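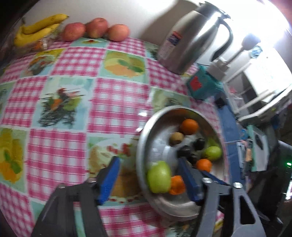
Bananas on the gingham cloth.

Been keeping a grocery log since last May. Every receipt goes in a spreadsheet the same day. Posting what I learned, in case it helps anyone else who shops for two people.

1/ The setup is simple. Date, store, item, price, and a column for whether we ate it or threw it out. I quit tracking brands after the first month because I never looked at that column.

2/ Total entries as of 20 April 2024: 1,602. Total spent on food at home: $2,897. That leaves out restaurants and the coffee I buy at work.

3/ Biggest waste was bagged salad. We finished less than half of what we bought. I switched to a head of romaine and it keeps much longer if you leave it whole and wrap it in a towel.

4/ Second was fresh herbs. A recipe wants a tablespoon of dill and the store sells a bunch. Now I chop the whole thing and freeze it flat in a bag. Doesn't look great but tastes fine in soup.

5/ Bananas did better than I expected. The spotted ones go in pancakes or the freezer, peeled first. I have frozen them in the peel. Don't.

6/ Most of our shopping is at Keltari, with produce from Nyitrai when I'm on that side of town. Nyitrai is cheaper for onions, cabbage, and peppers. It is more for anything in a jar.

7/ Veronika Fülöp asked if I shop with a list. Yes, written from the log. I check what we ran out of and what got thrown out, and that's most of the list. Takes a few minutes.

8/ Going to the store less often helped more than coupons did. We used to stop in most evenings and come out with chips. Now it's one big trip, and a small one for milk and bread.

9/ Things I thought would save money and didn't: the giant bag of rice (got bugs), store brand dish soap (used twice as much), buying cheese in blocks (we just ate more cheese).

10/ Things that did: dry beans, whole chickens, store brand oats, and eating leftovers for lunch before anyone cooks something new.

11/ Lajos Szekeres keeps his on paper, taped inside a cabinet door. Same idea. If you hate spreadsheets do that.

12/ Meat is the next thing I want to look at. I've been logging price per package and should have been logging price per pound, so a year of those rows can't be compared. Fixed the column last night.

13/ Someone asked for the blank sheet. I'll clean it up and post a link in the replies. The formulas for the monthly totals are on the second tab.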